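Budget notes for the second bench, August 2018

I had hoped to send the plan for the second bench last month, but Nizar Majali wanted the numbers redone, so I redid them. Most of the money goes to the arms. The part I got wrong the first time was everything else: rails, mounting plates, cable clips, trays, spare fingers. I had put down 500 dollars for all of it. The new figure is 1,992, and that still leaves out shipping.

The quote from Clasura covers the arms and both grippers. Trudau is cheaper on the arms but sells the wrist cameras separately, at 400 each, and we need one per arm. After that the two quotes come out nearly even – I would go with Clasura, mainly for the shorter lead time.

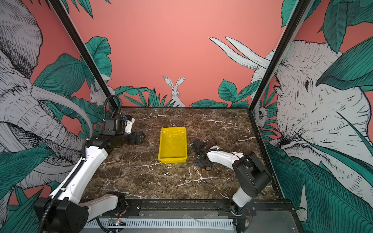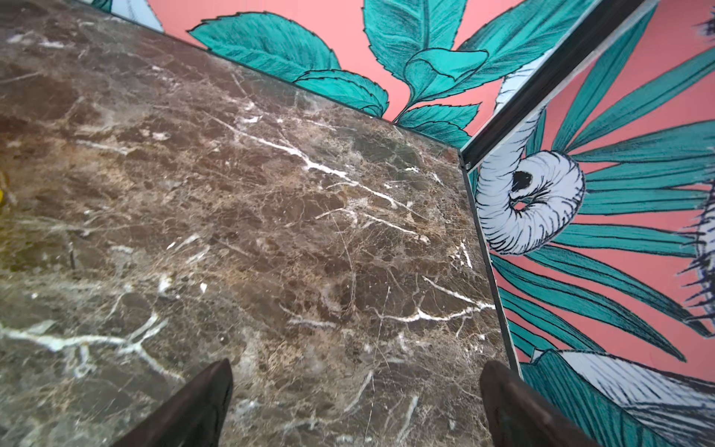 Marble top and jungle walls, from the side of the bench and from the gripper.

Tahmineh Babaei asked whether we should pay for a stone top again. I'd like to price a plain matte one first. Marble is heavy, it shines under the lights, and the delivery fee last time was more than I want to explain twice. The painted walls can stay on the list. They cost very little next to the rest.

Still open:

Spare grippers. I have 3 down, Nizar says two.
A second rail, or one long one cut to fit.
Whether the cable clips come with the arms. I have emailed Clasura and am waiting to hear.

If the order goes in by the end of the month we should be building in November.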